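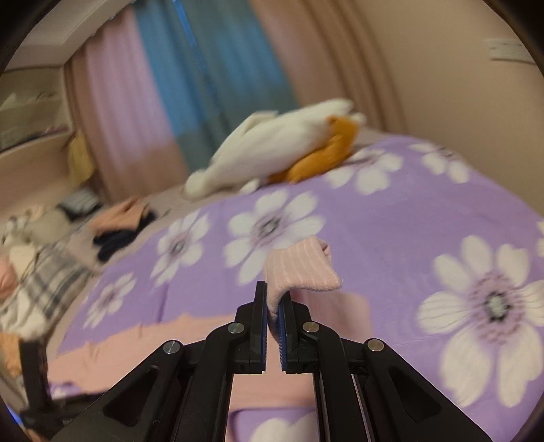 Roswitha Aigner asked, at the close of the previous lecture, whether a policy trained only on demonstrations from a hand-held gripper should be expected to work on an arm it has never seen. Her question is the subject of these notes.

Unit 2: Learning to handle clothing from hand-held demonstrations

The method under study is behavior cloning. A person performs a task with a two-finger gripper held in the hand, such as picking up a sock from a bed. The wrist view and the opening of the jaws are recorded together, and the motion of the tool is recovered afterward. The policy learns to predict the next short series of tool movements from recent views.

Students should note that the actions are stored relative to the current position of the tool. No fixed room coordinates are used. This choice is what allows data from one home to be combined with data from another, and it also removes the need to know where the base of the arm will stand.

Results from the Brakine study

The training set held 186 demonstrations of single small garments. The policy was then run on a fixed arm for 96 trials, of which 56 ended with the garment in the bin. Most failures fell into one of 2 groups:

Early closing - the jaws shut before the fabric was between them.
Double pick - a second layer of cloth came up with the first.

The first group is largely a matter of delay. A person's hand and the recorded view are closely matched in time, while the arm responds later than the policy assumes. Loredana Serra will present the correction for delay in the laboratory session.

The second group remains open. Soft items lying on other soft items give few clear edges, and patterned bedding makes the matter harder.

Reading and preparation

Read the section on relative actions in the course reader, and bring a written answer to the question at the top of these notes. One page is sufficient.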